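Shoe boxes for the hall

The spring order of shoe boxes has reached Dreltley and can be collected from the Wilia shop any morning before noon. These are the white ones with a flat lid and orange clips at the corners. They open at the front, so a pair of trainers can come out without unstacking the boxes above. We have 200 to sell, and members may take up to 5 each.
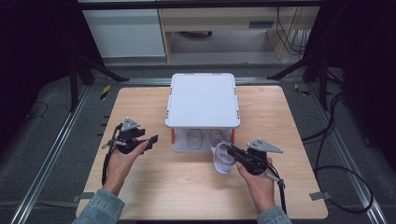
Vittoria Rinaldi writes that she has kept hers by the back door since October and finds that children's shoes go in side by side, but her husband's boots have to lie flat. She would like a taller size.

Primo Pellegrini has asked the supplier about one and will put the price in the next issue. Please knock the mud off before putting shoes away, and leave the front open overnight if they are damp.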